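4.2 Why viewers go back to the opening song

We had expected, when we began reading through the 1,229 comments left on the Wornine message board, that most people would want to talk about the plot. Many did, of course, and at great length, but the thing that kept coming up, often in the middle of a comment on something else altogether, was the opening song and whether or not people skipped it. The series ran for 11 episodes, and the song was changed before the last 3, so we had a handy way of comparing what viewers said before and after the switch.
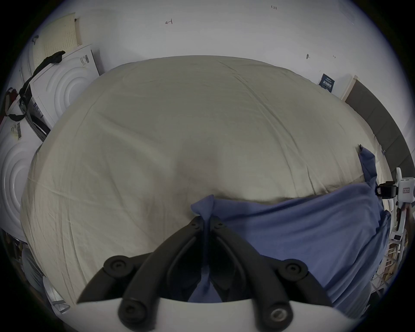
Comments on the first song tend to be fond and rather sleepy. People hum it while they cook, or let it play because their sister likes it. Comments on the second are sharper and far more detailed — viewers stopped it shot by shot, hunting for characters from the Wanley comics, and then came back the next week to argue over what they had found. We coded 300 of these longer comments by hand, and it was slow but very enjoyable work, partly because so many of the writers were plainly having a lovely time. A good share of them also mentioned, without being asked, that they had first skipped the new song and only went back to it when somebody else on the board brought up a face in the crowd.

Figure 3. A blue-violet T-shirt spread out on a bed with a beige fitted sheet.
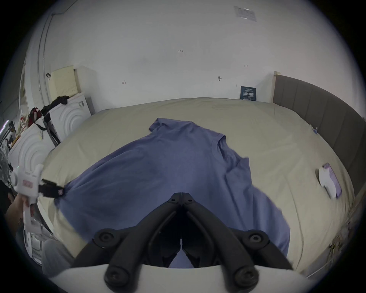
One longtime poster from Julport felt we were making too much of this, and wrote that people had only started paying attention "because the show finally got good, and you'd watch the credits of anything once you care who lives." We think there is something to that, and our comments can't fully separate the two. The Srisuk fan archive, where the songs were posted apart from the episodes, may be a better place to look, and we turn to its listening threads in the next section.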